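The gripper build, part whatever: fingers, felt and a very patient table

Monday, June 8, 2020

Okay, I promised an update on the hand-held gripper and then disappeared into the garage for most of the spring, so here goes. If you're new, I'm building a gripper you hold in your fist and squeeze, with a camera looking down past the fingers. The plan is to pick stuff up with it by hand, record the whole thing, and later let the little arm on my bench (the one I call Drotach, after a spelling mistake I never fixed) try the same moves with the same fingers. I have a day job and a bad back, so this goes slowly.

The big news is that the linkage works now! Back in February the two fingers closed at different speeds, and anything I grabbed got shoved sideways before I had a hold of it. I blamed the springs, I blamed the print, I blamed my trigger finger. The problem was a pivot hole I had drilled out by hand one evening when I should have gone to bed. It was sloppy by so little that I couldn't see it, but I could feel it if I wiggled the finger with my eyes closed. I drew the part again with room for a bushing, printed it overnight, pressed the bushing in with the vise, and both sides came in together on the first squeeze. I may have yelled.

The bushings came from Ranjbar, which is a tiny hardware counter over in Cindton that sells them loose out of drawers. I bought a bag of 20 because I know myself. One is already somewhere under the dryer.

Next up was the wiring, which I'd been putting off. The camera cable used to run down the outside of the handle and snag on everything, including my sleeve and once a full mug of coffee (the mug survived, the notebook didn't). I cut a channel into the back of the handle and now it all tucks in and comes out at the bottom by my wrist. I also moved the strain relief up a bit – the old spot put a hard bend right where the cable flexes most. Two cables died finding that out.

Then I started recording for real. I log every squeeze, mostly to keep an eye on wear, and the counter on the current set of fingers says 1322. Most of those are boring: clothespins, a sponge, a roll of tape, the same wooden spoon over and over. I got 189 clips I'd call good enough to keep, and the rest are me fumbling, bumping the thing into the table or forgetting what I was supposed to be doing. I'm keeping the fumbles in a separate folder anyway. Drotach fumbles plenty too, so maybe there's something in there for it.

The software side is in decent shape. I called the recording script Drornton and it does two things: it saves the video, and it saves how far open the fingers are at each moment. It used to lose sync after a few minutes and I'd end up with fingers that closed well after the spoon was already in the air, very spooky to watch. Now both streams get their time from the same clock and I haven't seen it drift since. I still start every recording with the fingers wide open over a bare patch of table, hold still for a couple of breaths, and then go. It gives me a clean starting point for the opening measurement, and it makes the clips so much easier to line up later.

It's also a pretty good way to check on the fingers themselves, and wow, they have had a life. They're scratched and chipped along the edges, and the right one has a thin pale shred dangling from its lower corner that I need to trim before it ends up stuck to something. I don't mind the scuffs on the outside at all. The inner faces are what matter for grip, so those are getting the attention next. I've got some thin rubber sheet and some felt to try, and I'll probably cut both and do one set of each.

If you've glued rubber to printed parts and had it stay on, please tell me what you used. I've tried super glue and a contact cement so far, and both let go at the corners as soon as I picked up anything heavy.

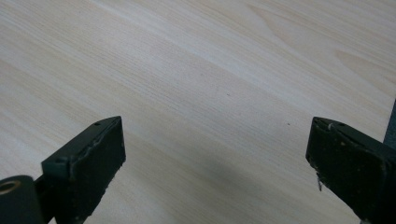
Still on the list

Trim that shred and sand the corners a little. Cut the rubber and felt pads. Print a spare pair of fingers before I need them, for once. Find a softer return spring, since my hand gets tired after a long session and I start squeezing crooked. And get Drotach's wrist back together – it's in a shoebox at the moment, with all the screws in an egg carton, and I'd like the shoebox back.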